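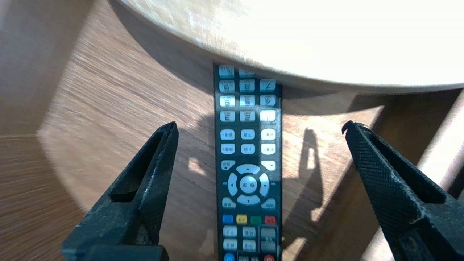

家里自己攒的这条臂（项目代号Cui，别问为什么叫这个）卡在夹遥控器这一步好久了，来求思路。别的都还凑合，杯子能夹，袜子能夹，药盒能夹，唯独这个电视遥控器，又长又扁又黑，平躺在木头面上，指头从两边往中间合，合到一半它就跑。不是掉，是转。绕着夹住的那个点转，转完就斜了，再夹就夹到角上。下午太阳进来更要命，木头面上左边一块亮斑，右下一条亮带，指头自己的影子还投在旁边，轮廓跟指头一模一样，中间那个镂空都投出来了，我的分割程序有时候把影子当第三根指头。按键也晒，7那个键直接过曝。顶头上还有个圆的浅色东西罩住遥控器一截，检测框总是短一块，中心点就往按键那头偏。偏了就转。我怀疑根子就在这，但是又不敢确定。

配置先报一下，省得大家问。夹爪是自己画的，两指平行，指头上半截开了长槽，本来想让它有点弹性，夹圆的东西能顺着让一让。指面滚了菱形花纹。关节用Povard的舵机，固件Nekama，主循环100Hz，手腕上一个小相机，别处再没有了，没有深度。相机到程序的延迟我量过，20毫秒。最后下降那一段是开环，看一眼，算好，闭眼下去。

目标：人躺床上，说一声，把遥控器从床头柜上拿过来。就这一件事。给家里老人用的，腰不好，伸手够不着。不追求快，慢死都行，但不能把东西扒拉到地上去。

想问的：
中心点偏了怎么补，物体只露一部分的时候
指头要不要换软的
影子怎么办，拉窗帘不算答案（家里人不让拉）

着急，边做饭边打的，错字见谅

铁锅炖代码 · 楼主 · 发表于10月19日

拉窗帘啊

半颗螺母 · 回复楼主

看见最后一行了。没看完就回的，不好意思

半颗螺母 · 补充

说正经的。你这个转不转跟中心点有关系但没那么大。平行两指夹长条，接触面要是够宽，偏一点根本不会转，摩擦力矩顶得住。你的指头尖是窄的吧，窄指尖夹长条等于两根筷子夹一根筷子，可不就转。先别碰视觉，先把指尖加宽，或者沿着遥控器方向多接触一段。

我在Wincombe那边的共享车间做过一个类似的，分拣尺子和记号笔，换了宽指尖之后，视觉一行没改，转的毛病没了大半。剩下一小半是因为两边指头没对齐，一高一低，夹下去就是个力偶。你量过两边指头平不平行没有？打印件热胀冷缩的，装完都得量。

老虎钳不老 · 回复楼主

不同意楼上。加宽指尖是治标。他要夹杯子夹袜子夹药盒，宽指尖塞不进缝里去，床头柜上东西挤着放的时候你试试。而且他自己都说了检测框短一截，这是个明明白白的系统误差，放着不修去改机械，以后换个东西遮住另一头，又转。

补的办法也简单。遥控器是已知物体，你量过长宽的吧？量过就别用检测框中心，用边。长边两条直线拟合出来，方向有了。然后找没被挡的那一端，从那一端往回推半个长度，就是真中心。被挡多少都不怕，只要有一头是全的。或者找按键，方向环是个圆的，在白木头面上……不对在黑壳子上，浅蓝色，反差很大，圆好找。拿方向环圆心做基准比什么框都稳。

灰度直方图 · 回复楼主

方向环这个好！！我怎么没想到。圆心离遥控器几何中心有一点距离，量一下就是个固定偏移。而且遥控器倒着放的时候（我这边看过去字都是倒的）四个彩色键在下面，颜色一分方向也有了。今晚就试

指尖平不平行没量过，惭愧。明天量

铁锅炖代码 · 楼主

颜色别信。太阳一晒白平衡乱跑，黄的能变白的。四个彩键只拿来判断哪头朝上，别拿来算位置

灰度直方图 · 回复楼主

嗯嗯只判断朝向

铁锅炖代码 · 楼主

影子那个问题我答一下，我吃过亏。影子和指头长一样，但是影子会跟着臂动，而且动的规律跟指头不一样，指头在手腕相机里是不动的！相机跟夹爪是一体的嘛，指头永远在画面同一个地方，开合多少对应的像素位置是死的。所以你根本不用分割指头，直接按开度查一张掩膜表，把指头抠掉，剩下的黑东西里头再找遥控器。影子边缘虚一点，里面还能看见木纹，遥控器里面看不见木纹。用纹理分。

我当时用的就是局部方差，土办法，够用。

晚风吹电容 · 回复楼主

掩膜表+1，这个应该写进新手帖

补一句，掩膜要分开度做，从全开到全合多录几档中间插值就行。有人只录了一张全开的，合的时候指头一动就露馅

焊台没关 · 回复晚风吹电容

你就直说我呗

半颗螺母 · 回复焊台没关

来更新一下，这几天没睡好，写得乱。

指尖量了，不平行。左边那根往里歪，肉眼看不出来，拿塞尺一塞就露馅了。重新垫了一下，合拢的时候两根中间就剩一条细缝，上下差不多匀。顺便发现内侧靠上的地方已经磨花了，发白的一小块一小块，都是夹东西夹的。说明平时受力就集中在尖上那一点，老虎钳不老说的没错，接触面确实小。

方向环找圆也做了，没太阳的时候稳得很，有太阳还会跳，但比框强太多了。转的情况少了很多。不是没了。
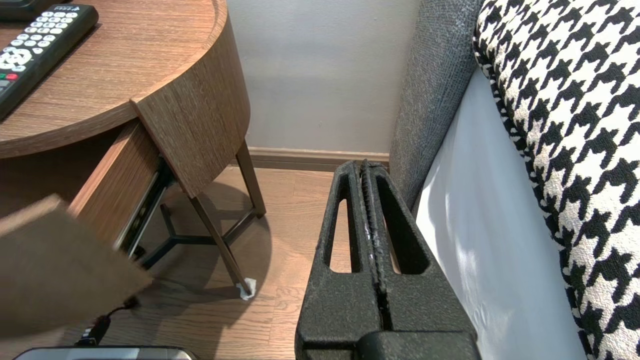
然后新麻烦来了，抽屉。家里人说遥控器有时候放抽屉里，那你这个机器能不能开抽屉。我说能吧。嘴欠。这个床头柜是圆的木头的，抽屉面也是弧的，没有我能夹得住的地方，只能用指头合起来插进缝里往外勾。勾是勾得动的，但是滑轨前一段很涩，后一段很滑，力一加上去，过了涩的那段抽屉就窜出来，整个柜子跟着晃一下。桌面上的遥控器就跟着挪地方。之前记的位置全废。而且柜子下面是细的金属腿，不重，地板又滑。

所以现在的问题变成：拉抽屉怎么限力。舵机电流我能读，噪声很大。想听听大家怎么弄的，力传感器买不起好的。

铁锅炖代码 · 楼主

需求蔓延，经典

半颗螺母 · 回复楼主

我就知道。做家里的东西永远是这样，先是拿遥控器，然后开抽屉，再然后问能不能顺便叠被子

晚风吹电容 · 回复楼主

别做抽屉。真的。你的目标是老人躺着拿遥控器，就做这个，做稳了再说别的。抽屉换个思路，跟家里说好遥控器只放桌面，立个规矩，五秒钟解决，比你调一个月力控强。

灰度直方图 · 回复楼主

哪有让老人立规矩的，机器是伺候人的还是人伺候机器的。我家也有老人，你说了他也记不住。能做就做。

焊台没关 · 回复灰度直方图

能做跟能做稳是两码事。抽屉窜出来打到人手怎么办。床头柜就在床边上，人手搭在那儿很正常。

灰度直方图 · 回复焊台没关

那就限速啊，先限速再限力。速度慢到窜不起来不就完了

焊台没关 · 回复灰度直方图

窜出来那一下不是臂带的，是之前攒在臂和舵机里的弹性一下放掉，限速没用的。你们谁真的拿弹簧秤拉过抽屉？静摩擦大动摩擦小，典型的粘滑。臂越软窜得越厉害。楼主指头上还开了长槽，那就是个弹簧。

办法有两个，一个是润滑轨，抽屉滑轨上点油，摩擦曲线平了啥都好说。另一个是勾的时候用另一个指头在外面挡着，抽屉动了就顶在挡的那根上，窜不远。你夹爪两根指头都插进去当勾使了吧？开一点，一根在缝里一根在外头，天然就是个限位。

老虎钳不老 · 回复楼主

一里一外这个妙啊，等下，面板厚度比我指头全开小，能夹住边！拉开一条缝之后就可以变成夹着面板边走，不是勾着走。我去试

铁锅炖代码 · 楼主

对，先勾一条缝，换成夹，再拉。开门的机器都这么干

老虎钳不老 · 回复楼主

电流噪声大是因为你读的是瞬时值。Nekama里有个滑动平均的选项默认关的，打开，窗口别太大，大了反应就慢。然后别看绝对值看变化，拉之前先空走一段同样的轨迹，把空载电流录下来，拉的时候减掉。减完剩下的就跟拉力差不多成比例了。精度别指望，当个保险丝用足够。

我设的阈值是2牛，超了就停，停完退一点点。停了再让它松手，别反过来，先松手臂会弹。

晚风吹电容 · 回复楼主

你2牛能拉得动抽屉？我家那个破抽屉没十几牛别想

半颗螺母 · 回复晚风吹电容

超过空载基线再加一段的那个2牛，不是总力。总力看你家抽屉。我没写清楚

晚风吹电容 · 回复半颗螺母

插一句，舵机减速比大的，电流跟外力根本不成比例，齿轮箱里的摩擦就吃掉一大半。静止的时候尤其不准。Povard那个系列我拆过，减速比不小，你拿电流当力看，误差能差出去一倍。空载相减也救不了，因为齿轮摩擦跟负载有关，空载录不到。

要便宜就在指头根上贴应变片，一片没几个钱，放大板也便宜，比电流强得多。你指头上那个长槽，槽两边的筋正好是应变最大的地方，贴那儿。开槽的指头天生就是个测力梁，不用白不用。

千分尺借我 · 回复楼主

贴应变片的线怎么走，指头天天开合，线走几天就断

焊台没关 · 回复千分尺借我

用软排线，留一个弧，别拉直。断了再换呗，又不是上天

千分尺借我 · 回复焊台没关

同意楼上上说电流不准，但是我觉得对楼主够用了。他又不测力，他就要一个撞上了停。保险丝跟电流表是两种东西。应变片贴起来一周起步，温漂再折腾一周，太阳那么晒，指头一热读数就跑。我宁可要不准但是不漂的。

晚风吹电容 · 回复千分尺借我

温漂用半桥补，教科书第一章的东西……算了，各有各的活法

千分尺借我 · 回复晚风吹电容

两位别吵，我两个都试试。先电流，因为不用买东西。应变片已经下单了，到了再说

铁锅炖代码 · 楼主

没吵

千分尺借我 · 回复楼主

没吵，我们俩一直这样

晚风吹电容 · 回复楼主

弱弱问一句，新人，六月份刚入坑的，为什么不直接上吸盘，遥控器那么扁，吸一下不就起来了

橡皮筋驱动 · 回复楼主

遥控器正面全是橡胶按键，凹凸不平，吸不住。背面倒是能吸，可它背面朝下

灰度直方图 · 回复橡皮筋驱动

而且气泵响。半夜嗡一声，老人吓一跳。我家试过，被骂了

焊台没关 · 回复橡皮筋驱动

哦哦懂了谢谢

橡皮筋驱动 · 回复灰度直方图

那再问一个，为什么不给老人买个万能遥控，或者语音的……

橡皮筋驱动 · 补充

兄弟你这话在本版是要被挂起来的

半颗螺母 · 回复橡皮筋驱动

哈哈哈哈哈没事，我家里人也这么问我。问过不止一回。答案是我想做

铁锅炖代码 · 楼主

第二次更新。

润滑轨点油，有用，比什么算法都有用，老虎钳不老请收我一拜。先勾后夹也做了，勾开一条缝，退出来，张开，一里一外夹住面板边，慢慢走。现在不怎么窜了。柜子还是会跟着动一点，地板太滑，回头腿下面垫防滑的。

夹遥控器这边，攒了个自动跑的脚本，夹起来，放下，随机转个角度，再夹。一晚上跑了137次，掉的不多，掉的那几次我翻了日志，几乎都在同一种情况：遥控器头顶着后面的东西。指头往下一合，遥控器本来应该被两边挤正，结果头顶着，挤不正，就翘起来。夹是夹住了，提的时候歪着提，晃两下就掉。 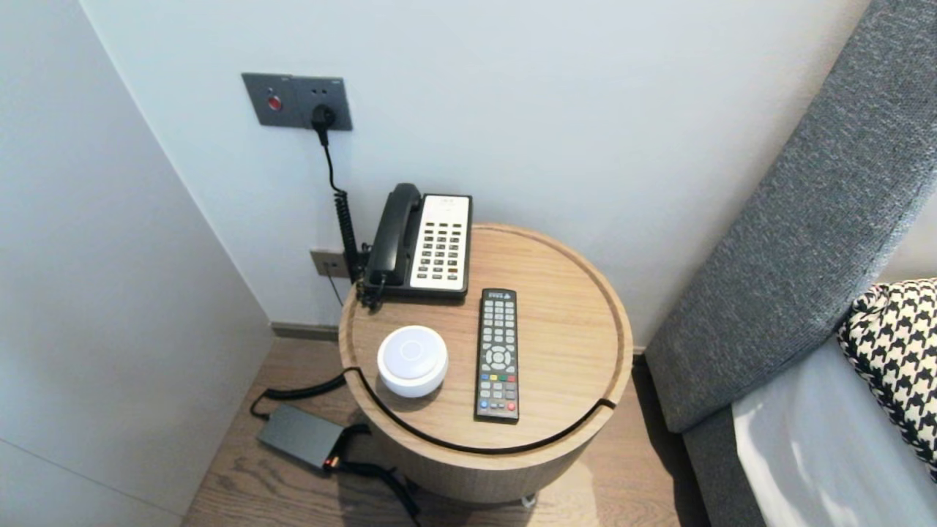

老人那边的桌面是不会给我收拾干净的，这个我认了。电话得放着，那是固定电话，老人只认这个，听筒线还是卷的那种，从柜子后面挂下去，臂要是从后面绕过去很容易刮到。柜沿上还绕了一圈黑线，正好在我指头下降的路上。黑线，黑指头，黑遥控器，相机里头就是一团黑。前两天有一回程序把线当成遥控器的边去拟合了，直线拟合到弧线上，算出来的朝向歪得离谱，还好我手在急停上。

所以这一轮的问题：
线怎么从边缘里剔出去
下降的时候怎么绕开线，要不要干脆规定只从一个方向进
遥控器顶着电话的时候，是先拨开再夹，还是有别的办法

铁锅炖代码 · 楼主

线的问题你别用视觉解。拿扎带把线固定到柜子后面去。五毛钱。

灰度直方图 · 回复楼主

又来了又来了，立规矩派

焊台没关 · 回复灰度直方图

固定线不叫立规矩，叫收拾屋子。那根线就算没有机器也不该绕在柜沿上，半夜伸手一带，整个桌面的东西都下来了。还有地上那个适配器，亮着橙灯的，就搁在地板上，你底盘要是从那边过来，轮子压上去怎么办。人踩上去也不舒服啊

灰度直方图 · 回复焊台没关

……适配器这个我服。楼主把它挪了

焊台没关 · 回复灰度直方图

挪！今天就挪。底盘我是从床尾那边过来的，暂时压不到，但迟早

柜沿那圈线我跟家里商量下，能走后面就走后面。不过我还是想让程序认得出来，别人家也会有线嘛，不能每家都去扎一遍

铁锅炖代码 · 楼主

想让别人家也能用，你先把自己家的弄稳了再说啊老哥

半颗螺母 · 回复楼主

认线给你个土办法。遥控器两条长边是平行的，间距已知。你拟合的时候别单条单条地找，成对找，要求平行、间距对得上、中间那一条带里有浅色按键。线过不了这三关，线中间没按键。你原来是找到一条最长的就认，当然会认到线上去，线最长。

灰度直方图 · 回复楼主

好，成对找。加上方向环必须落在两条边中间，落不进就判失败，重新看一眼。失败了抬高一点换个角度再拍，宁可多看几眼

铁锅炖代码 · 楼主

抬高换角度这个很重要。手腕相机的好处就是能动，别浪费。看不清就挪，挪到看得清为止。太阳晒的那块反光，换个角度说不定就没了。

曝光也顺便改一下，别用自动。自动曝光看整个画面平均，木头面一亮它就压暗，遥控器本来就黑，压完啥也没有。把测光区锁在遥控器那一块，木头过曝就让它过曝，你又不夹木头。

晚风吹电容 · 回复楼主

测光区锁死的话遥控器换地方怎么办

橡皮筋驱动 · 回复晚风吹电容

粗检测先给个大概位置，测光区跟着走。两步，先糊着看再清楚看

晚风吹电容 · 回复橡皮筋驱动

顶着电话那个，我的意见是别拨。拨这个动作看着简单，推一个平躺的长条，它要转的，转到哪去不好说，桌子又是圆的，一转一滑就到边上了。柜子边上有一圈凸沿，能拦一点，别全指望它。

改夹的位置。头被顶住的时候，别夹中间，往没顶住的那头夹，夹住之后别急着提，先平着往后抽一小段，抽离了电话再提。抽的时候遥控器贴着桌面，有桌面托着，翘不起来。夹住——平抽——停——提。分四步，每一步之间看一下电流。

老虎钳不老 · 回复楼主

平抽的时候底下摩擦会不会把它从指头里拖出来？他接触面就那么一点

千分尺借我 · 回复老虎钳不老

会，所以指面要处理。楼主指面滚了菱形花，看着防滑，其实夹硬塑料壳子菱形花反而差，就尖尖上那点接触。贴一层薄橡胶皮，自行车内胎剪一条就行，双面胶粘上。磨了就换。

老虎钳不老 · 回复千分尺借我

内胎+1，我用的就是内胎。注意先拿酒精擦，内胎里头有滑石粉，不擦粘不住。我第一回就没擦，夹着夹着皮留在杯子上了

焊台没关 · 回复老虎钳不老

反对内胎，掉黑。老人家里白床单，蹭一道黑的你就完了。用硅胶片，贵一点点，不掉色

晚风吹电容 · 回复焊台没关

床单确实是白的。硅胶。家里安定团结要紧

硅胶怎么粘啊，硅胶啥都不粘

铁锅炖代码 · 楼主

买带背胶的，或者专用的处理剂。别用502，一掰就掉，别问

千分尺借我 · 回复楼主

不粘也行，指头上不是有长槽吗，硅胶片剪成带子从槽里穿过去，绕一圈扣住。机械固定，想换就换。不过这样槽就不太能弹了，自己取舍。

老虎钳不老 · 回复楼主

穿槽这个我喜欢，反正弹性我已经不想要了，拉抽屉的时候吃够苦头了

铁锅炖代码 · 楼主

别啊我应变片还指着那个槽呢

千分尺借我 · 回复铁锅炖代码

……一边穿带子一边贴片？左指硅胶右指应变

铁锅炖代码 · 楼主

两边摩擦不一样，又该转了

老虎钳不老 · 回复楼主

啊对

铁锅炖代码 · 楼主

带子绕在槽的上半段，片贴在下半段根上，互不耽误。根上应变本来也大。我之前说贴筋上，贴根上一样的

千分尺借我 · 回复楼主

收到，就这么干

铁锅炖代码 · 楼主

考古路过，问个安全的。最后递给人那一步怎么做的？老人躺着，臂伸到枕头边上，离脸很近吧。楼里聊半天夹，没人聊递

夜班充电桩 · 回复楼主

这个我是不敢递到手里的。放在床边，手够得着的地方就松开，人自己拿。臂退回去了再出个提示音。床面软，放下去也不怕磕。靠枕那一片我在程序里划成禁区，进不去的，硬限位，不经过Nekama，单独一块小板子管。Nekama死过一次机，在半空中，舵机保持着不动，还好是保持不是乱动，从那以后我就单独弄了块板子。

急停有两个，一个在我手里，一个打算放在床头老人够得着的地方。后面那个还没装，在想装哪儿，墙上插座旁边有个红的圆按钮，不能再放红的了，怕按混。

铁锅炖代码 · 楼主

按混这个想得对。换个黄底的大蘑菇头，别上墙，放在床上那一侧，带绳的，摸黑也能摸着

夜班充电桩 · 回复楼主

急停按下去是断电还是保持？断电臂会砸下来的吧

橡皮筋驱动 · 回复楼主

好问题，我现在是保持。断电真会砸，砸床上还好，砸人不行。想过加弹簧配重，肩关节那里加一根，断电之后慢慢落。还没弄

铁锅炖代码 · 楼主

保持不能算急停，只能算暂停。真夹着手了你保持着，人抽不出来。至少夹爪那个关节要断，断了一掰就开。肩和肘保持，夹爪断，分开接。

老虎钳不老 · 回复楼主

夹爪断了遥控器就掉下来砸脸上

半颗螺母 · 回复老虎钳不老

遥控器砸脸跟手被夹住你选一个

老虎钳不老 · 回复半颗螺母

选遥控器

半颗螺母 · 回复老虎钳不老

有禁区在，砸不到脸，最多砸被子。就这么改，夹爪单独断。谢谢，这条我之前完全没想到，改完我再让家里人靠近

铁锅炖代码 · 楼主

单独断的话看看Povard那根总线，几个舵机串一起的，你从中间剪一刀后面的都没电。夹爪在最末端倒是正好，剪最后一段就行。继电器别装手腕上，重，线拉到底座去

焊台没关 · 回复楼主

好，夹爪就在最末端。继电器放底座

汇报一个小的：成对找边写完了，线没再认错过。适配器挪了。柜沿那圈线家里人不让动，说动了那个白的圆东西不好放，行吧，我绕。只从正前方进，高度抬到过了线再往下。硅胶带子明天到，应变片还在路上，店家发错了一回。

平抽那四步我先用手摇着遥操作走了几遍，手感是对的，自动的还没写完。卡在抽多远才算离开电话，相机这时候被遥控器自己挡着，看不见头。有人有办法吗

铁锅炖代码 · 楼主

夹之前就看好啊，头离电话多近那时候是看得见的，抽的距离定死，抽一个指头宽，够了

灰度直方图 · 回复楼主

定死的话后面正好是柜沿呢

焊台没关 · 回复灰度直方图

那就抽之前算一下到柜沿还剩多少，不够就边抽边抬，抬很小一点，尾巴过了沿就行

灰度直方图 · 回复焊台没关

懂了，我先去写。锅又糊了

铁锅炖代码 · 楼主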